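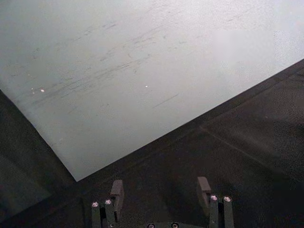

Pinza abierta junto a la esquina del tablero claro. Taller Cemley.

Quiénes somos

Cemley es un taller compartido de robótica y automatización. Ocupa la planta baja de una antigua nave textil y lo mantienen sus socios, que construyen en él máquinas propias con medios modestos: brazos de sobremesa, alimentadores de piezas, pequeños ejes lineales. No fabricamos en serie ni vendemos equipos.

El taller lo abrieron Nazmiye Işık, técnica de mantenimiento, y Didier Mallet, que venía del mecanizado. La parte eléctrica y el firmware los lleva Ashok Singhal. Barrett Schumacher se ocupa de los cursos de iniciación.

El proyecto Guda

Guda es el brazo que montamos en el banco 2. Lleva una pinza de dos dedos construida con placas y soportes apilados, unidos con tornillos de hueco hexagonal. Las almohadillas son planas y se desmontan por separado. La versión anterior, Gromow, tenía los dedos de una sola pieza y cada cambio de geometría obligaba a repetirlos enteros.

La cámara va en la muñeca y mira hacia los dedos. El calibrado se hace con la pinza abierta, tomando como referencia una esquina del tablero claro sobre la superficie oscura. El contraste entre ambas basta para detectar los bordes sin marcadores impresos. El tablero tiene marcas oscuras de roce en la zona central; el programa descarta los trazos cortos antes de ajustar las rectas. Con luz lateral fuerte el blanco se satura y la detección empeora. Está pendiente de resolver.

El registro de pruebas de Guda suma 589 ciclos de agarre. Cada 100 ciclos se revisa el apriete de los tornillos y se anota la holgura de cada dedo. Los planos, la lista de materiales y el registro se pueden consultar en el taller.

Equipamiento

Torno de sobremesa, fresadora de columna, dos impresoras 3D, estación de soldadura y fuente regulable. La fresadora procede del cierre del taller Şimşekoğlu y admite piezas de hasta 300 mm de largo. El torno requiere formación previa, que se imparte en enero.

Cómo participar

Los socios tienen acceso a los bancos y a un cajón con llave. El material consumible se paga aparte, a precio de coste. Quien quiera trabajar en Guda debe hablar antes con Ilgın Bilgin, que coordina los turnos del banco y guarda las copias del programa de calibrado.

La próxima visita abierta es el sáb 20 de julio. Se enseñará el procedimiento de calibrado completo y habrá calzado de seguridad en préstamo, en tallas limitadas. Para asistir hay que apuntarse en la hoja de la entrada o por correo.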